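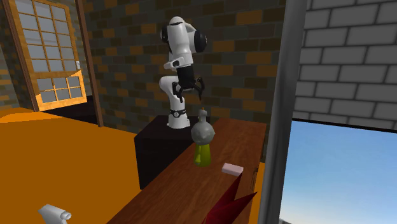
Gedholm School of Building
Interior Surfaces, Handout 4: Wood beside Other Finishes
4 June 2019

1. Purpose of the session
This handout supports the lecture on choosing timber for rooms in which it meets brick, tile or a painted floor. Students should read it before the visit to the Tandby workshop and bring it with them.

2. Grain and direction
Grain follows the length of the trunk from which a board was cut. Boards sawn straight through the log show broad arches, while quarter-sawn boards show closer and more even lines. The direction of the grain should be settled before any cutting begins, as it governs both strength and appearance.

A reddish-brown wood with fine streaks, set against a plain strong colour, draws the eye to the line where the two meet. Such edges must be drawn with care at full size. 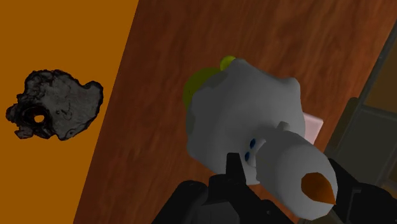
3. Movement
Timber takes up and gives off moisture with the seasons. Most of this movement is across the grain – very little is along it. A tabletop 400 mm wide should therefore never be fixed rigidly to its frame. Slotted brackets or wooden buttons are acceptable.

4. Coursework
Students are to submit a drawing of one junction between timber and another material, at a scale of 1:20, with a written note on movement. The Jadovine and Aoun sample sets may be consulted in Room 227 during opening hours. Samples may not be removed from the room.

Work received after the closing date will be marked in December.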